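Workshop Tips: Getting Two Arms to Handle Laundry

These notes come from the build in the back half of our shared workshop on Rukdale. The arms are a pair, each with a two-finger gripper and a small camera at the wrist, and the job we set them is clothes. Most of the tips apply to any soft item you want a home-built arm to pick up.

Work on fabric, not on a bare bench. We began on a sheet of painted board and the fingertips kept skidding when they came down a hair too low. A padded surface gives a little. Ours is gray, with a tight weave, and plain gray makes it easy for the cameras to find the edge of a shirt. Avoid patterns, and avoid anything fluffy, which sheds into the finger joints.

Pick bright clothes to start. Red on gray is about as easy as it gets. Leave the gray socks for later.
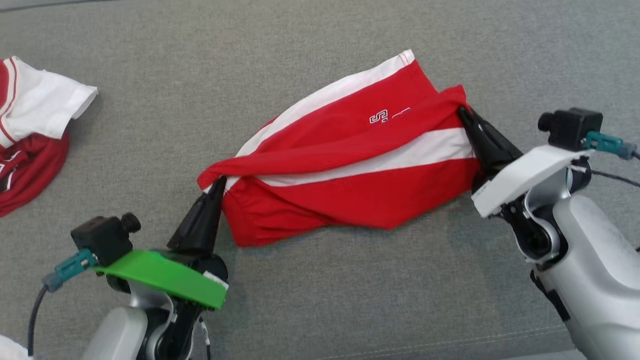
Both ends gripped, cloth still twisted between the arms.

When you have a hold at each end, move the arms apart slowly and stop before the fabric goes tight. A stretched shirt pulls itself out of one gripper and snaps over to the other side, and then you are back to a heap. We limit the opening move to 300 millimeters and let the arms settle before the next one. If the cloth is twisted, lower it, let go with one side only, and take a new grip further along the hem.

Color-code the mounts. One of our plates is green and the other is white, so when somebody at the keyboard says "green side" there is no argument over whose left is meant. Colored tape does the same job.

Cables need slack at the wrist and nowhere else. Put the arm in its furthest pose, add a hand's width to the cable, then tie it down at the next joint. Check the camera plugs before each session. A plug that has crept out a little gives you a picture that drops for a moment and comes back, and you can lose an evening blaming the software. Troels Stougaard lost two of them in October.

Keep a log. Ours is a paper notebook with a line for each try: garment, starting shape, which arm went first, result. We are at 1,127 lines. It sounds tedious, but it showed us that most of our failures came in the first grasp, and we would have guessed the folding.

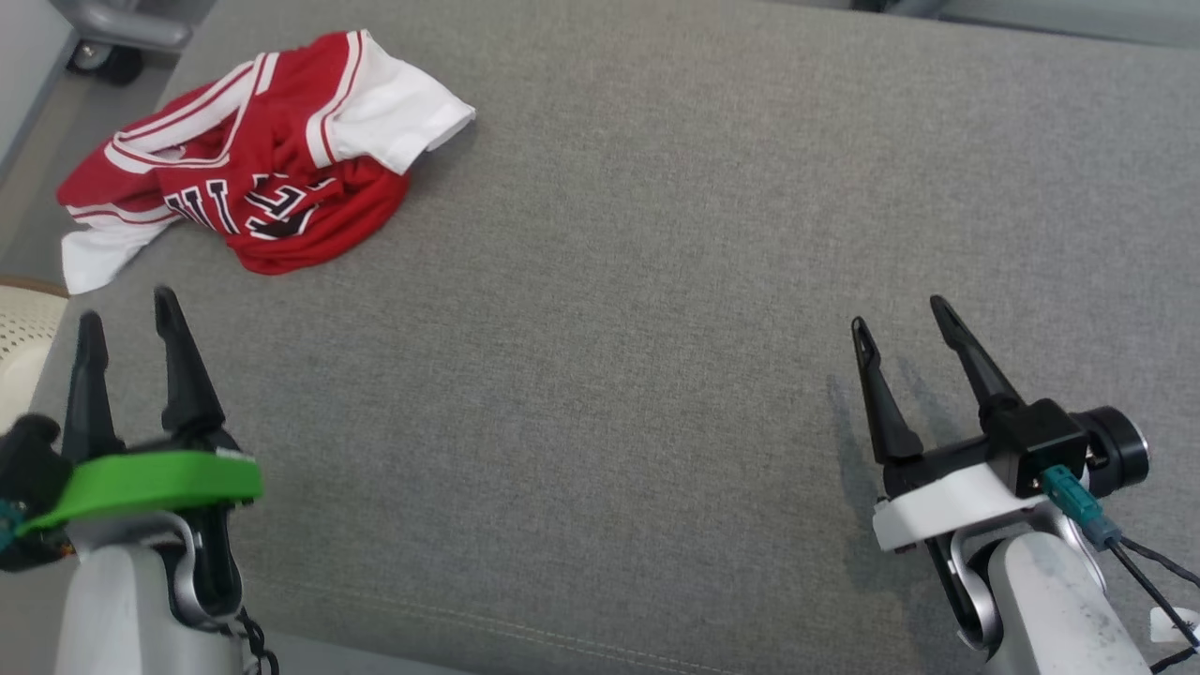 Starting shape matters more than the garment does. If you always lay the shirt out by hand, you are testing the easy half of the job. Drop it from chest height and take what you get. A basketball jersey is good for this, as a heap like the one with the BULLS lettering bent out of shape across the middle gives the camera no tidy outline to work from. Aim the first grasp at a fold that stands up from the pile, lift straight, and let the rest hang before the second arm moves in. Do 36 drops before you change any setting, or you will end up tuning for one lucky heap.

Fingertips wear. Look at them after every long session and run a cloth over them to pick up lint. If a tip has a rough spot, smooth it with fine paper before it catches a thread. We swap ours in pairs.

Last thing, keep the stop button within reach of whoever is standing closest, and give the arms 5 minutes with the power off before you put your hands on the motors.

We use cookies to remember your settings and count visits. By continuing to read you accept this. Accept | Manage choices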